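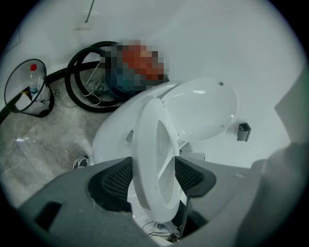 Seat ring and lid raised, bowl behind; wall plate to the left, grey holder to the right.

Washroom fittings, Workneh building
Entry of July 16, 2025
Entered by D. Gökçe; to be read by Z. Govindasamy

The purpose of this entry is to record the condition of the toilet seat and lid in the ground-floor washroom and to set down the work agreed for it. The previous entry on this room was made in January, when the seat was reported as shifting sideways in use.

Seat and lid. Both are white with a glossy finish. The lid has a small dark hole near its top edge and two very small holes low on its right rim. I have not been able to establish whether the two small holes once held a buffer. The Drultero parts sheet shows buffers in a different position, but the sheet is for the older pattern and should not be relied upon. Zulkifli Govindasamy is asked to compare it with the current one before anything is ordered.

Hinges. The fixings were tightened by hand and then by a further quarter turn. The ring was raised and lowered 30 times, after which the sideways play at the front was measured at 2 mm. The limit we work to is 3 mm. The seat may therefore remain in service — the measurement is to be repeated at the next visit.

Walls. The walls are smooth and white and need no repainting this year. The small rectangular plate has a thin dark cable entering it from above. The run is not marked on our drawing of the room and should be added. The dark grey holder on the opposite side stands at much the same level as the raised lid. Anyone fitting a wider lid should check the clearance first.

Floor level. Thin black cables are lying in a small tangle low down by the bowl. They are to be coiled and tied clear of the cleaning route.

Supplies. The Dratov descaler is not to be used on the seat, as the label restricts it to ceramic surfaces. The Wulteo cleaner is suitable for both.

Outstanding: parts sheet (Z. G.); drawing and cables (D. G.); second measurement of play, not yet assigned.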